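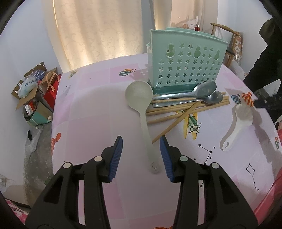

The student project at Zitmont has reached the stage where we spend more time with kitchen utensils than with code. The task we picked in the spring is tidying: chopsticks, spoons, a ladle and a rice paddle start out on a table and should end up in or beside a plastic utensil holder. The program that is supposed to do it is called Sinaga. For now a person does the moving, holding the gripper by hand, and Sinaga learns from the recordings.

We have 47 usable recordings. The plan says 1,000 by the end of the term. I wrote the plan, so I can say that the number was a guess.

The spoons went better than I expected. You can come in from the side and close on the handle, and the ribbed pads hold it well enough to lift. The ladle is also all right if you take it near the middle. When you take it by the end with the hanging hole, the bowl swings and you have to put it down again. The rice paddle is flatter and needs a second try more often than I would like.

Chopsticks are the hard part. In a pile they touch each other, and when the fingers close on one they often bring a neighbor along. We now have a rule that you may push the pile apart with closed fingers before you pick. It makes each recording longer, but the picks are cleaner and a new person can learn it in one evening.

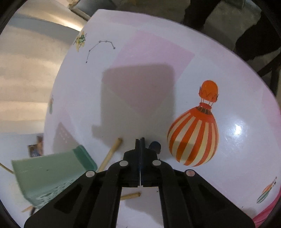
Posted in August by the Clustow notebook keeper

The other problem is the table covering. It has hot air balloons and constellations printed on it, and the surface is shiny enough to throw light back at the camera. My early tests on a plain gray desk had none of this. The first version of Sinaga put a box around a striped balloon and labeled it a spoon. I thought about swapping the cloth for a plain one and decided against it. People eat at tables with things printed on them.

Shadows count too. The holder is full of small holes, and in strong light it drops a patch of bright dots on the table next to it. The detector was fairly sure those dots were part of the holder. I have started marking shadow areas in the labels, which is slow work. I did 10 recordings before I got tired and made tea.

Things I changed this month:

- The holder can now start standing up or lying on its side. A sideways holder has to be stood up first.
- Fingers begin either open or closed, and you note which.
- If you drop something on the floor, stop the recording. Don't reach down for it with the gripper.
- File names start with the task and not with your initials.

We split the recordings into four folders by starting layout. I store everything in Metetix, which handles the video fine but sorts the folders in an order I can't explain. If anyone in the club knows how to fix that, please write to me.

Next up is the pivot pins. One side of my gripper feels stiffer than the other when I close it slowly, and I want to take it apart before the next batch. After that I'll retrain on what we have and post the results, even if it still likes the balloons.

Filed under: Student projects, Grippers, Sinaga

Contact | © Clustow | Back to top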